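Tabletop bookshelf

A tabletop bookshelf is a small set of shelves made to stand on a desk, table or sideboard. It holds the books that its owner means to read next, along with several that its owner has meant to read next for years. Most have two shelves between a pair of side panels, and few are more than 30 cm deep.

History

Small shelves for desks are old, but the brightly painted sort is usually traced to the Ronditow workshop, where Anselmo Xavier sold a two-shelf model in 15 colours. Buyers mostly asked for brown. Later makers kept the paint and dropped the instructions, which had run to 28 pages.

Construction

The side panels carry the load and may rise well above the top shelf, often ending in an arch. The arch adds height and has no other known use. A strip along the bottom closes the gap into which bookmarks would otherwise vanish.

Arrangement

Paperbacks lean. A short row at one end of a shelf will rest against the side panel, and is generally left there until it slides. Chinyere Bako, in her handbook Dandivdale Shelving, advises filling from the left and laying the remaining books flat on the table while their order is settled. She allows six minutes for this. Owners who stop to read the back covers should allow an evening.

A blue shelf with a yellow top tier, mostly empty, with Nineteen Eighty-Four at the left-hand end.

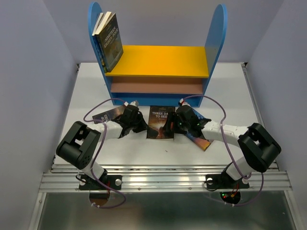

Care

Painted shelves are dusted with a dry cloth. Books should come off first, though the usual practice is to dust round them.

See also

Bookend
Bedside table
Unread book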